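2024-05-16
Notebook, room 11 (Collton block). Laundry sort + bedding.

Started late, kept notes short. Same plan as the October page: clothes in the round yellow-rimmed container first, bed after, window sill last if time. Container goes on the floor side of the bed. Space duvet stays on, don't strip it.

Sort rule, again, for whoever does the next one — whites out, brights together, knits on their own, fluffy things last as they drag everything else with them. Black stuff hides in the dark interior so feel around the bottom before you call it empty. Missed 2 socks that way in room 4. 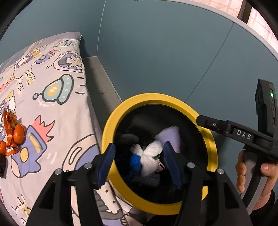 Mixed load in the yellow rim, white item in the middle of the pile.

White against bright blue is the pair I worry about. Blue goes seperate until somebody checks the label. Gray knit was under the rest, will want drying flat on the Pandau rack. Green piece, not sure what it is, park it with the brights.

Bed end. Roll the bright blue flamingo bedding tight and keep it on the bed, not the floor. Black fluffy stuff can sit on top for now but needs shaking out before it goes anywhere, sheds on everything. Storage bag for the roll is on the Gerholm order, line 106 on the sheet. Still not here, chase.
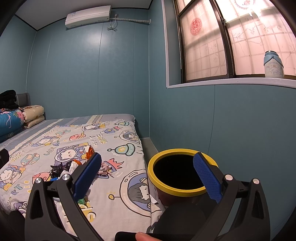
Photo: Na / Collton notebook

Sill: Cinnamoroll bottle lives there, right side, leave it. Wipe round it. Red window decorations stay up too, dust only, no wet cloth on paper. AC — look at the tangled white cord by the socket, could do with a tie. Small job, stepladder needed, so not today.

Packing bits next. Lavender bubble wrap and the foam sheet are worth keeping, fold the foam along the ridges and it stacks fine. Bubble wrap just goes in crumpled, no point flattening it. Keep both apart from the clothes or you end up picking them out agian at the machine.
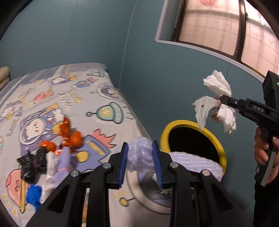 Vol. 2, p. 106

Foam likes to hang over the rim and cover the hole. Lift it clear before adding more or things land on top and slide off.

To do:
tie for AC cord
chase Gerholm bag
label check on the blue
second container for packing stuff, ask Pandau if they do the same size
copy sort rule onto the card in room 4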